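OK so I finally fixed the rear shifting on my old commuter and I have thoughts. Long thread, mostly about small parts and how they get sold. Mute me now if you don't ride bikes.

Background: the bike is a Kilden, steel frame, bought used in June. Rode great for the first couple of weeks and then the shifting went mushy. Click, nothing. Click again, jumps two gears. Super fun on a hill with traffic behind me!

First guess was the cable. It's always the cable, right? New cable, new housing, an entire evening on the garage floor. It was better for maybe three rides.

Second guess was the hanger (the little tab of metal the derailleur bolts to, for the non bike people). I put a straight edge against it and yeah, it was bent. Bent enough that I felt silly for not looking there first.
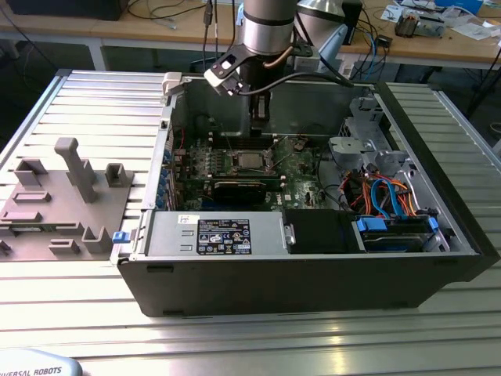 So I needed a new hanger, and this is where it gets dumb. There are a million shapes of these things. They all look the same in a photo and none of them swap. One bolt hole a hair to the left and you own a very small paperweight.

I ordered the first one from Quartey going by the model name. Wrong. Turns out Kilden changed the dropout partway through the run and kept the same name on the sticker. Why would you do that to people??

Quartey took it back with no fuss, I'll give them that. But I paid the shipping both ways, and the part only cost 25 bucks to begin with.

Then I did what I should have done in the first place: took the old hanger off, laid it on a sheet of paper, traced it, marked the holes, measured between the centers with my cheap calipers. Ten minutes, tops.

Sent the tracing to Keir Drummond, who runs the parts counter at Atport. He wrote back the same afternoon: "That's our 78, do you want the bolts too?" Yes Keir, I want the bolts too.
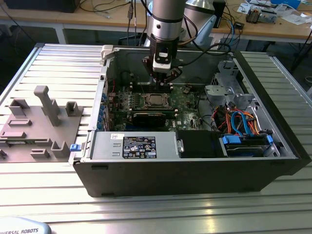 Open tower on the worktable, gripper down by the memory slots.

Please always get the bolts. Mine were so chewed up that one of them came out with pliers and bad language. New ones cost next to nothing and they come with thread goop already on them.

Installing it was the easy part. Clean the dropout, tiny bit of grease on the face, bolts in by hand first so you don't cross the threads, then snug. Don't lean on it. It's a little soft bolt in a little soft piece of metal.

Also! New hanger does not mean straight hanger. I borrowed the alignment gauge from the shop down the street and mine was off by 2 mm at the rim, fresh out of the bag. Gentle bend, check, gentle bend, check. Took longer than the rest of the job.

After that I reset the limit screws, put the chain on the smallest cog, took up the slack and went up one click at a time. A quarter turn on the barrel adjuster and it was quiet all the way up and all the way back down. I did a lap of the block just shifting for no reason.

A few of you asked about the Atamach hangers that claim to fit everything. I tried one on my partner's bike. It does go on, but it flexes when you shift under load and you can hear it. I'd keep one in a bag for getting home and not much more than that.

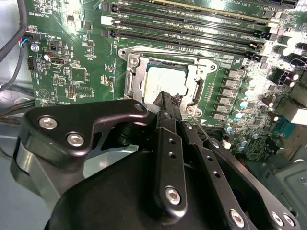 Close-up of the board: processor in its socket, memory slots across the top.

And the chain, before anybody asks: yes I checked it, yes it was worn, yes I replaced it at the same time. I've put 2,000 miles on worse, but I wasn't going to do all this and then hang an old chain on it.

If you've got a Kilden from the same run and don't know which hanger you have, take it off and look at the back. Mine has two bolt holes and a notch on the lower edge. The other version has no notch. I'll post my tracing tomorrow if I can get the scanner to cooperate.

Next up is the front brake, which squeals like you wouldn't believe. Already tried cleaning the rim and toeing in the pads. If you have pads you like for wet weather, tell me which ones and how long they lasted you.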